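搜索本站 请输入关键词 搜索 热门搜索：收纳 餐桌 木蜡油

桌子上到底该不该放东西

我跟我妹为这件事吵了快十年了。她的主张是桌面必须全空，吃完饭一样不留，连牙签筒都得回柜子里去。我呢，属于走到哪儿放到哪儿的人，杯子、钥匙、看了一半的书，全往桌上一搁，心里还觉得挺热闹的。上个月搬到新地方，买了一张浅色木纹的长方桌，我忽然有点动摇了（先别告诉她！），所以想把这阵子的想法写下来。

先说筐子。我以前特别看不上收纳筐，总觉得那是把乱的东西换个地方乱。后来在一家叫Dekard的杂货店里，顺手拿了一只铁丝网的，36块钱，方方正正，网眼能透光，搁在桌上能看见底下的木纹。这一点特别要紧！实心的盒子往桌上一摆，桌子就被它吃掉一块，网筐就轻多了，看着像没占地方似的。从那以后，我的规矩就是：凡是想在桌上过夜的东西，先进筐。杯子也进筐，药瓶也进筐，进不去的就说明今天桌上东西太多了，该有人起身收一收。

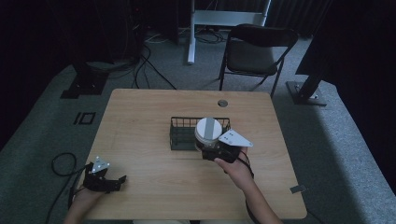 当然，规矩定下来容易，守起来就是另一回事了。头一个星期我天天把筐当成许愿池，什么都往里扔，收据、橡皮筋、一颗不知道从哪件衣服上掉下来的扣子。到第八天，筐满得冒尖，我只好整个倒出来重新来过。倒出来那一下还挺解气的，哗啦一声，一桌子全是我自己的懒。

所以现在又加了一条：筐里只放当天用得着的。杯子是当天的，笔是当天的，扣子嘛，扣子去针线盒。我妹听了说，那你不如干脆别用筐。我说你不懂，筐是给人留的一口气。一个家要是连一口气都不给人留，住着多累啊。

不过她有一句话我得承认是对的：桌子空下来的时候，人会想坐过去。我有天早上起得早，筐拿去洗了，桌上光溜溜的，我就端着碗粥站在旁边看木纹，看了好半天。浅色木头的纹路真耐看，一弯一弯的，像有人拿梳子在沙子上慢慢梳过去。平时东西一压，根本想不起来它还有这么一手。
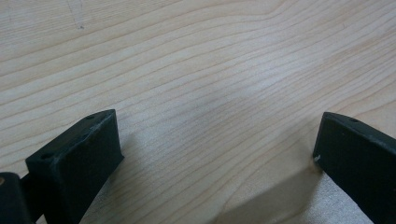
透明的罐子，我投赞成票

说完筐说罐子。厨房里的罐子我前后换过三拨。第一拨是陶的，好看，沉，盖子一打开满厨房都是“咣”的一声，而且永远不知道里头是冰糖还是粗盐，我为此煮过一锅咸银耳，全家记到现在。第二拨是铁皮的，印着花，Ulitz牌，当时觉得可洋气了，用了半年边上开始起锈点。第三拨就是现在这种，透明塑料身子，白色大旋盖，便宜，轻，摔了也不心疼。

有人嫌塑料罐子没格调。我朋友圈里有位爱布置家的，厨房架子上一水儿的玻璃罐，标签还是手写的，拍出来确实漂亮。可是她自己说，那一架子东西她不太敢碰，要用的时候另外从袋子里舀。您说这叫什么事儿！罐子是拿来开的，一天开八回，盖子拧得顺手，里头剩多少一眼看得到，这就够了。盖子大一点更好，手湿的时候也抓得住，我妈手劲小，她只认大盖子的。

还有一条是我自己的偏好，听不听随您：罐子上的字越少越好。品牌恨不得把整面都印满，转来转去都是它的名字，好好一个透明罐子，被印得跟广告牌一样。我买回来第一件事就是拿热毛巾敷一敷，能揭的全揭了，揭不掉的就让它朝墙。

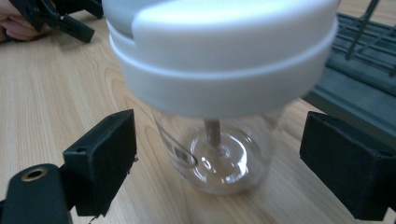 文／Oana Munteanu　2022年12月5日

再说回桌子。罐子用完该回哪儿，这个问题我和我妹也有分歧。她要求立刻归位，我觉得一顿饭的工夫，罐子可以在桌上待着，等大家都放下筷子再一起走。您想啊，正吃着呢，有人起来七八趟，就为了把醋放回去，把糖放回去，这顿饭还怎么聊天？我小时候在外婆家吃饭，桌上永远有一罐腐乳一罐辣酱，谁要谁自己伸手，饭后外婆一手一个拎走，抹布一抹，桌子就空了。她从来没讲过什么收纳，她就是两只手都不闲着。

两只手这件事，我后来想了很久。我收桌子常常是一只手拿东西，一只手拿手机，所以总也收不完。有天手机在充电，我左右开弓，一手拿杯子一手扶筐，没几下就利索了。我很受震动，回头又去把水池也刷了。

至于桌子会不会用坏，我劝大家想开点。这张桌子是在Neagu家具店买的，1,277块，送货的师傅走了以后我拿着软布擦了三遍，恨不得给它盖床被子。买了杯垫，买了隔热垫，还差点买一张透明软玻璃，尺寸都量好了。后来是我先生拦住的，他说花这么多钱买木头，然后天天摸塑料，图什么呀？我一想也对，就退了单，省下51块钱，买了橘子。

软玻璃这个东西，我知道很多家里都铺，我婆婆家就铺了一张，底下还压着照片和缴费单。我尊重，但我真不喜欢。胳膊放上去黏黏的，夏天揭起来还带响。木头就不一样，冬天早上摸着也没那么冰，手掌平平地放上去，人会慢下来一点。要说代价，也就是会留印子。小点点、浅道道，凑近了才看得见，退后一步就融到木纹里去了。
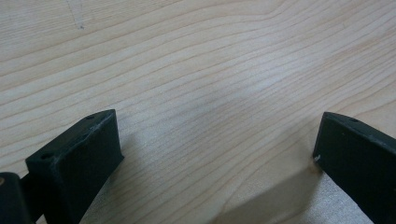

Oana Munteanu
生活版专栏作者

我现在对印子的态度是：能擦就擦，擦不掉就认。铅笔印拿橡皮轻轻蹭，顺着纹路蹭，别横着来，也别一上来就用那种白色的魔术海绵，那玩意儿厉害，蹭狠了会把光泽也带走，剩下一块发乌的，比印子还显眼。水杯圈及时抹干就行。真划了的，Valach木蜡油薄薄擦一层，一小罐能用好几年，擦完开窗，别急着往上放东西。

我外婆那张桌子上全是道子，有切菜切的，有我舅舅小时候刻的，还有一处烫痕，形状像个月牙。搬家的时候我们几个小辈抢着要，最后归了我表姐，她把那张桌子放在窗边，谁去她家都要先坐一坐。

那么桌上到底放不放东西？我跟我妹昨天又通了电话，总算谈出一个两边都不太满意的办法：白天可以放，进筐；睡前清空，连筐一起拿走。她觉得我占了便宜，我觉得她占了便宜。试行到过年，过完年她来我家住几天，到时候再吵。

欢迎来信说说您家的桌子，尤其欢迎桌上堆得比我还厉害的，让我拿给她看看。

相关文章
· 冰箱门上那排酱料，该扔的到底是哪几瓶
· 我为什么不再买成套的碗
· 1,000块以内布置一个能吃饭的小角落
· 抹布要分几块？读者来信选登
· 折叠椅：来客人时的救星，平时的绊脚石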